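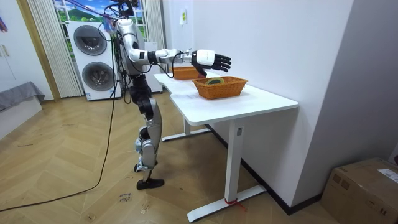

*A woven basket on a white desk, with parquet underfoot.*

## Keeping butter cookies and shortbread crisp

My neighbor Defne Sönmez bakes the kind of shortbread that makes people go quiet for a minute, and she was the one who finally talked me out of keeping mine in the fridge. I had done it for years (my mother did, so I did) and every batch went soft and a bit sad by the second evening. Cookies like a cool, dry cupboard and a tin with a lid that really grips.

**Let them cool all the way.** I mean completely, on a rack, with air underneath. I bake on Saturday after lunch and don't touch the tin until supper is cleared away. Even a little warmth left in the middle of a thick piece will fog up the lid, and then the whole tin suffers for it.

**Line the tin with parchment.** Put a fresh sheet between layers too, and try not to go past 4 layers or the bottom ones start to crumble. Wax paper will do if that's what's in the drawer.

**Keep soft and crisp apart.** Oh, I learned this one the hard way! A few slices of gingerbread tucked in with my shortbread one February, and by morning I had two kinds of soft cookie. Jam-filled ones need their own box as well.

**Bring tired cookies back.** Spread them on a baking sheet and give them five minutes or so in a low oven, 250°F in mine, then cool them on the rack again before you taste one. They firm up as they sit, so don't panic if they feel bendy coming out.

**Freeze the dough.** Roll it into logs, wrap each one twice, and write the flavor on the outside, because lemon and plain look exactly alike in the freezer. Slice straight from frozen and add 2 minutes to your usual baking time. I made over 96 cookies this way for my niece's wedding and only had to bring out the mixer once.

If you're mailing a box, pack the cookies in pairs, flat sides together, and fill every gap with crumpled parchment. Nothing should rattle when you give it a gentle shake.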